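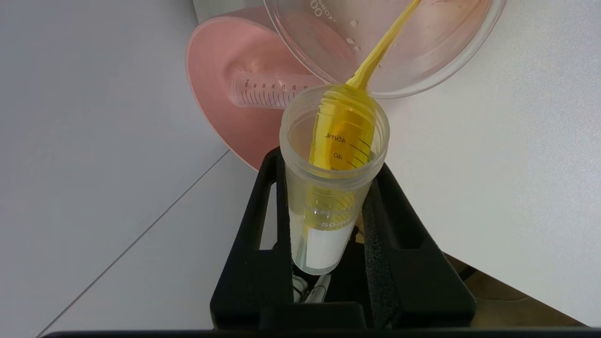

1/19/22 - The Clirnbridge Creation Fellowship will run a course on logical fallacies in the origins debate, starting in September. Pascal Baumgart, a retired schoolteacher, will lead the 11 evening sessions at the Jorley Street hall.

Baumgart said the course covers straw man arguments, appeals to authority and circular reasoning, with cases taken from both sides. "Our own people make these mistakes too," he said.

The room holds 26 - names are being taken now at the hall office. A workbook is included, and some 3000 copies have been printed for churches in the Grurnora area.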